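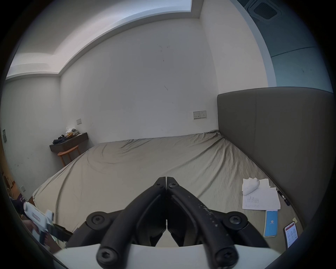
Myfanwy Yorath told us in our first interview that she had never been taught how to wash a bed sheet, and that she had simply copied what her roommate did. We heard similar answers many times in our project. It became the starting point for this report, in which we study how students in Seltport wash their clothes and bedding, and from whom they learned it.

Laundry Habits in Two Student Residences
Project report, Ga-eun Geum and Duangjai Wattanapong
Submitted 4 June 2019

Background

Most students at our college live away from their parents for the first time. They must cook, clean and wash without help. Cooking is discussed often in the student paper, and there is even a course for beginners, but we found very little written about laundry. Our teacher, Rhona Ritchie, proposed that we look at it as a question of energy and water. We agreed, and later we added the question of learning, which seemed to us more interesting.

Method

We worked in two residences, Jirham House and Min Court. Both have a laundry room in the basement with the same model of washing machine. In February we put a paper log next to the machines and asked every user to write down the program, the temperature and the kind of load. The log stayed there for four weeks. After this we held interviews with students who had left their room number on the paper.

The log has clear limits. Some people forgot to fill it in, and a few lines could not be read. One page at Min Court got wet and we had to copy it by hand. We believe that the log shows habits quite well, but it should not be used to compare one person with another.

Results

In total, 564 loads were written down. Mixed loads were the most common, meaning that shirts, towels and socks were washed together. Loads with only bedding were rare. In the interviews, several students explained that the drying room is too small for sheets - they hang them over a door or on a chair, and it takes a long time. For this reason they wait until a weekend at home.

The warm program was chosen much more often than the cold one. When we asked for the reason, the usual answer was that warm water is cleaner. Few students had looked at the label inside their shirt. Many cotton shirts can be washed cold if they are only sweaty and have no stains, and the color then stays longer. We ourselves did not know this before the project.

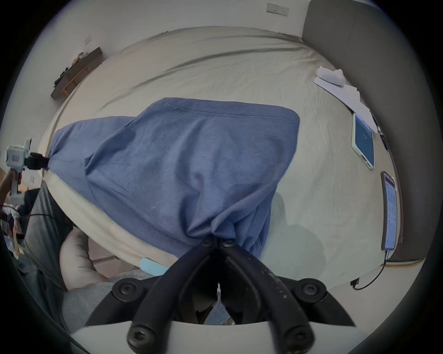
Fig. 2. Blue cotton T-shirt on a fitted sheet.

Detergent was the subject where opinions were strongest. At Jirham House a large box of Brillunero stands on the shelf and is shared by the whole floor. Everyone pours by eye. At Min Court each student buys their own, and there they seemed to use less, although our log had no column for this and we can only repeat what was said to us. We should have included it from the beginning.

Folding and ironing were mentioned only a little. Shirts are mostly put away as they come from the line. Fitted sheets were described as impossible to fold, and more than one student said that they put the clean sheet directly back on the bed so that they do not have to try.

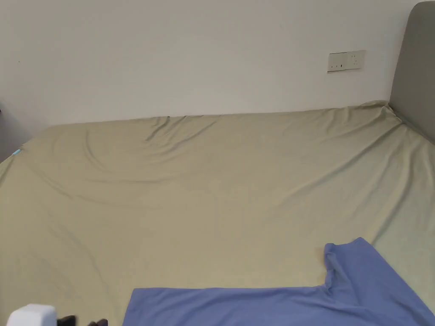
Yu-na Baek did not agree with our draft on this point. In her opinion the fitted sheet is easy if you put the corners inside each other first, and the real difficulty is to own only one of them. If it is in the wash, the bed is bare, so the washing is postponed again. We think this is a good remark, and we asked the other students about it afterward. A second sheet was indeed what many of them wanted to buy next.

Suggestions

We have two suggestions for the residences. The first is a simple sign above the machines which explains the programs and the amount of detergent, with the cold program at the top. The second is a longer drying line for bedding, which could be put in the bicycle room at Jirham House. The manager has seen our drawing of the line and asked for the price of the hooks.

Our log sheets are kept in the project folder in the department library, together with the interview questions.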